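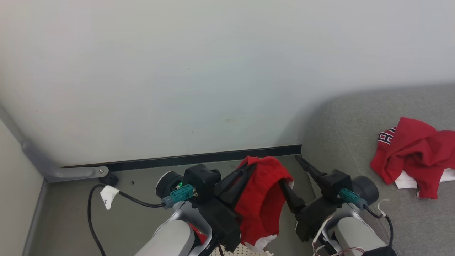 Tumaini Mbwambo wants the wall left white, and thinks we'd be sorry by the end of July if we went with the blue. Fair enough, and I've come around! White bounces the light so nicely onto the folding area.

Sunday, July 22, 2018

Laundry corner, Skoltville room. Went over the wall this morning. Faint gray smudges, mostly low down, plus a few tiny dark marks. Plan is sugar soap first, then one thin coat of the Dulon matte – no filler needed for marks that small. Left a test square of the Kusuma eggshell on a scrap board too, but it's shinier than I like.

Carpet on the raised part is a joy to fold on. The fine pile grips the cloth a little, so sleeves stay where you put them. Tried the red garment with the lettered patch three ways:

- patch out, thirds: best by far
- patch in: makes a lump
- rolled: fine for a drawer, hopeless on a shelf

Smooth the patch flat before the first fold, then bring the sides in. I love how square it comes out!

White pieces go in their own pile from now on, never under the reds.

Shelf from Cirnis is 90 cm wide, so three stacks with room to spare. Still to do: measure the baseboard run, wipe it down, ask Tumaini about a second shelf at 140 cm.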